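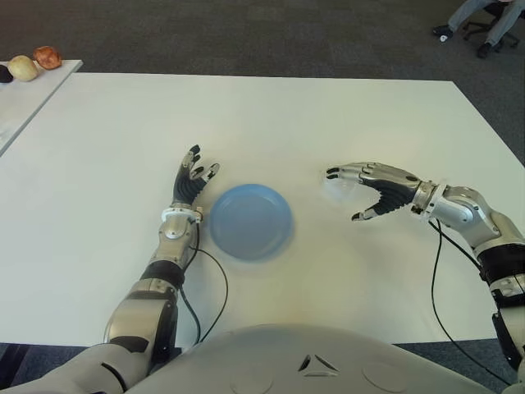
お皿のふちとテーブルの光

2026年1月1日　文：Vallumこども編集室

お皿は、食べものをのせるための道具です。板のようにまっ平らなものはあまりなく、たいていはまわりが少し高くなっています。この高いところを「ふち」といいます。

ふちには、いくつかの役目があります。一つは、汁やソースをこぼれにくくすることです。平らな板に水をたらすと、水は広がって、はしから落ちてしまいます。まわりが高ければ、水はそこで止まります。もう一つは、持ちやすくすることです。テーブルにぴったりついた紙は、指でつまみ上げるのに苦労します。お皿のふちはテーブルから少しういているので、下に指先が入ります。

お皿の材料は、焼き物、ガラス、金属、木、プラスチックなどです。プラスチックのお皿は軽く、落としても割れにくいので、小さい子の食器や外で使う食器によく選ばれます。水色やピンクのものがあるのは、材料に色のもとをまぜて作れるからです。ただし、熱に弱い種類もあります。電子レンジに入れてよいかどうかは、うらに書いてあることが多いので、使う前に見てください。

丸い形のお皿が多いのはなぜでしょうか。焼き物は昔から、ろくろという回る台の上で作られてきました。回しながら形を作ると、しぜんに丸くなります。また、丸いお皿には角がないので、すみに汚れがたまらず、洗うのが楽です。プラスチックは型に入れて作るため、四角でも星形でもできますが、やはり丸いものがたくさん売られています。

水色のお皿を白いテーブルに置くと、どこにあるかがすぐにわかります。白いお皿を白いテーブルに置いたときは、ふちのかげをたよりに形を見分けることになります。となりどうしの色がちがうほど、目は形を見つけやすいのです。

次は、お皿をのせるテーブルの話です。テーブルの面は、見る向きによって感じが変わります。真上に近いところから見ると、ただの白い面に見えます。ところが、目をテーブルの高さまで下げると、同じ面が光って見えることがあります。

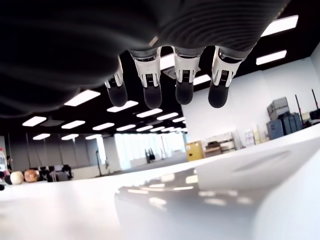
白いテーブルの面に、天井の照明がぼんやりとうつっている。

光は、面にぶつかるとはね返ります。これを反射といいます。かがみのようになめらかな面では、光は向きをそろえてはね返るので、ものの形がはっきりうつります。紙のようにざらざらした面では、光がばらばらの向きにはね返り、形はうつりません。テーブルの面には、その中間のものがあります。天井の四角い明かりが、りんかくのぼやけた白いすじになってうつるのは、そのためです。

光がななめから浅く当たるほど、反射は強くなります。顔を低くすると明かりがよく見えるのは、目にとどく光がそのような浅い向きではね返っているからです。

家でためすときは、部屋の明かりをつけ、食事の前の片づいたテーブルを使います。まず立ったまま面を見ます。次に、ゆっくりしゃがんで、目をテーブルと同じくらいの高さにします。明かりがうつる場所は、目の動きにつれて動きます。お皿を一まい置き、つやのあるお皿とないお皿で、光り方をくらべてみましょう。ガラスや焼き物のお皿を使うときは、テーブルのはしからはなして置きます。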